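Fladano and the Long Quiet: Sound in Low-Budget Science Fiction
Project report, Film Studies, second year
Benjamín Sepúlveda

Why I picked this film

I first watched Fladano on a Sunday night with the volume far too low, and I still had to pause it twice to calm down. It's a small science fiction film, directed by Reisinger and set in a weather station above the town of Cullurton, where three technicians start hearing a signal that may or may not be coming from under the ice. The whole thing runs 100 minutes and you hardly see anything odd in it. I wanted to find out how a film with almost no effects could be so frightening, and my guess was that the sound did most of the work.

What I did

I went through the film scene by scene with headphones and wrote down every shot where the music stops completely. I found 21 of these silences. For each one I noted how long it lasted, who was in the shot and what noise broke it (a door, a kettle, a voice, and once a glorious, horrible cough). Then I showed three of the scenes to people on my course, first with the original sound and then with a quiet piano track I had added myself.

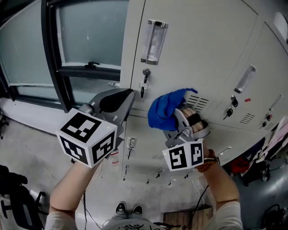 The piano versions were a flop, and I was delighted! Most people said the corridor scene turned into "a sad film about a man looking for his coat". With Reisinger's own soundtrack the same people leaned forward and stopped talking. One of them asked to leave the lights on.

The longest silence is 33 seconds, when the youngest technician listens at the pump room door. I timed it four times because it feels more like two minutes. There is a faint hum under it that I only noticed on the third go — it drops in pitch very slowly, and then it's gone before she touches the handle.

Where the film slips

The last part moves down to Akisbridge and brings in an army unit, and here the music hardly ever lets up. I counted only two of my silences after this point. The chase across the car park is well shot, but the drums tell you what to feel the whole way through, and I missed the hum.

Problems with the project

My group of viewers was small and they all knew me, so they may have been kind. I'd also have liked to compare Fladano with Reisinger's earlier short, but the library copy was out until October. My shot list came to 275 entries in the end and is attached as an appendix, with the silences marked in bold.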